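Potluck Questions I Get All the Time

I've been running the supper swap at Plusimmont since last May, and the same questions keep landing in my inbox, so I finally put them in one place. If yours isn't covered, write to me and I'll add it!

How does the swap work?
You cook one dish, bring it over, and go home with portions of what other people made. We had 31 cooks on the list last time I looked (the Srithong street crowd joined all at once, which was a nice surprise).
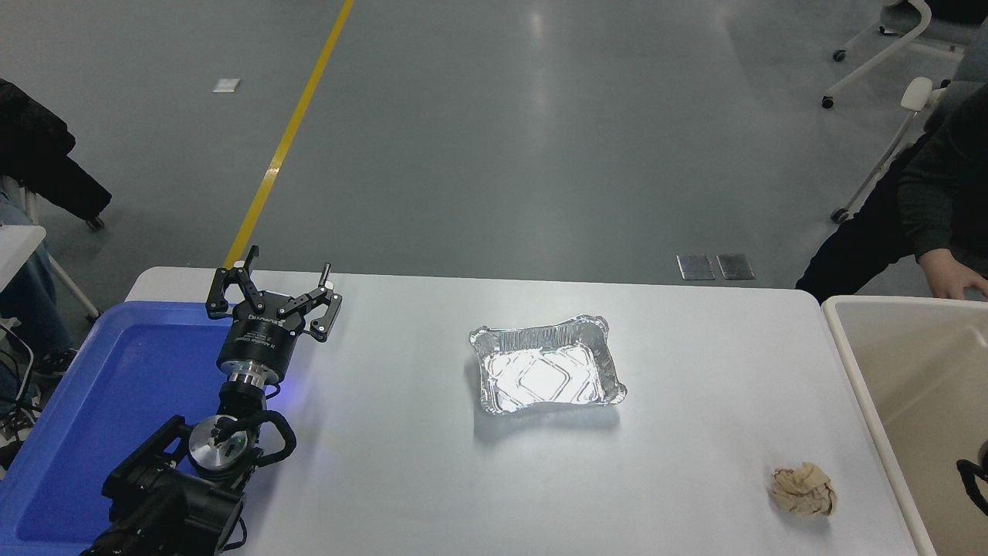

What time should I drop off my dish?
Between 4 and 5:30 in the afternoon. Swapping starts at 6, and I like to have the labels written by then.

How much should I make?
Enough for 20 small portions. A deep lasagna does it, and so does a big pot of chili. If you're baking, cut everything up at home, please. I own one decent knife and it's always in somebody else's hand.

Do I have to list every ingredient?
Yes, all of them, even the spoonful of peanut butter in the sauce. Tape the list to the lid and put your name on it.

Can I bring something store-bought?
I'd love it if you cooked, but weeks get away from people. Bread, fruit or a good cheese is always welcome, and I've never turned away a pie.

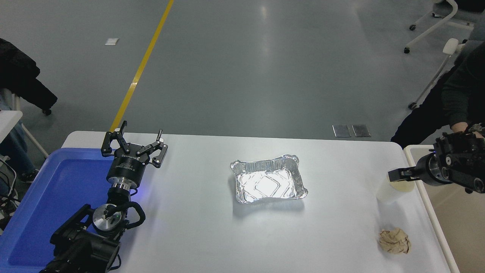 Mudassar Ansari

What freezes well?
Soups, stews, baked pasta, meatballs, most curries. I'd skip anything with a lot of potato in it, mine always goes grainy. Leave a little room at the top of the container, and write the month on it (I have a mystery tub from last winter and I'm scared to open it).

How long do leftovers keep in the fridge?
I eat mine within 3 days. Past that I get nervous, especially with rice or seafood.

Can my kids come?
Sure, bring them along! There's usually a card game going in the corner.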